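Ivine Side Table, Plank Top with Black Metal Legs
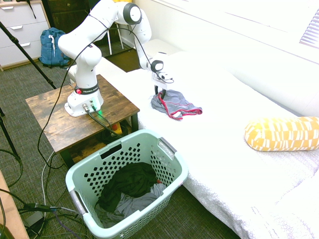

Ivine is a small side table for use next to a bed, sofa or reading chair. The top has a weathered brown plank finish. The legs are black metal. It ships flat in one carton and is assembled with the hex key supplied.

Item: Ivine side table
Maker: Jakubowski
Range: Biltance bedroom and laundry
Finish: rustic brown top, black legs
Height: 22 in
Maximum load, evenly spread: 40 lb
Shipping weight: 26 lb
Assembly: required, one person
Use: indoor, dry rooms only

Top
The top is wood with a distressed surface. Color and grain vary from one table to the next, and between planks on the same table. Small dents, filled knots and darker streaks are part of the finish and are not accepted as grounds for return. The surface is sealed with a matte clear coat. It resists short contact with water but should be wiped after a spill. Use a coaster under hot cups. Solvent cleaners, bleach and nail polish remover will strip the coat.

Legs and frame
The legs are powder coated. Each foot has a threaded leveler with 6 turns of travel, enough to take up the slope of most floors. On carpet, remove the felt pads and set the levelers fully in. Check the frame bolts one month after assembly and tighten them if needed. Do not use a power driver on the frame bolts. The inserts are brass and will strip.

Placement next to a bed
Measure from the floor to the top of the mattress before ordering. Ivine is intended for beds where the mattress surface is near the height of the table or a little below it. With a thick bedspread, measure with the bedspread on. Leave a gap of one finger between the table and the bedding so that the fabric hangs freely and does not catch on the edge of the top.

Where the bed is used for sorting and folding clothes, place the table at the working side and leave clear floor in front of it for a laundry basket. A basket with handles at each end can be set down and lifted without turning it. Plastic baskets with perforated sides are preferred for clothes that may still be damp. Do not store damp clothes on the plank top.

Small garments are easier to sort on a flat bedspread with the pillows and bolsters moved to one end. A garment with contrasting trim can be picked up by a trimmed corner and shaken out before folding.

Loads and stability
The load rating applies to weight standing still, spread evenly over the top. Objects with a small footprint should stand over the frame and away from the unsupported edge. The table is not a seat or a step. If the item on the table is tall or reaches out past the edge, the table must be fixed to the floor or wall with the anchor kit, sold separately. Cables may be led over the edge of the top, but keep them out of the walkway and clear of the levelers.

Care
Dust with a dry cloth. For marks, use a cloth wrung out in water with a little dish soap, then dry along the grain. A light coat of furniture wax may be applied each January, or whenever the surface looks dull. Scratches that go through the clear coat can be touched up with the brown wax stick in the parts bag. Black touch-up paint for the legs is available as a spare part.

In the carton
Plank top
Two leg frames
Two cross rails
Bolts and washers
Four levelers with felt pads
Hex key
Brown wax stick
Assembly sheet

Related items
Ivine Low, same top on shorter legs, for platform beds
Ivine Gamer, same frame with a cable tray under the top and a plain black top
Biltance bedspread, white
Biltance bolster cover, zip closure

Returns and spare parts
Unassembled tables may be returned in the original carton. Assembled tables are accepted only with a manufacturing fault. For missing parts, quote the batch code printed on the underside of the top and the part letter from the assembly sheet. Levelers, bolts and felt pads are sent by regular mail. Leg frames are sent by parcel carrier and must be signed for.

Page updated 29 Nov 2023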